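Planner update from the simulation group

Version 19 of the Votton motion planner went out in April. It checks both arms against each other before every move, and planning time is down to 60 milliseconds.
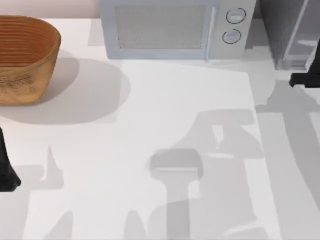

Perception is next on the list. Lụa Nghiêm is retraining the segmentation model on kitchen renders with hard lighting. Arm shadows on a white counter, falling across its middle and lower parts, must not be labeled as obstacles.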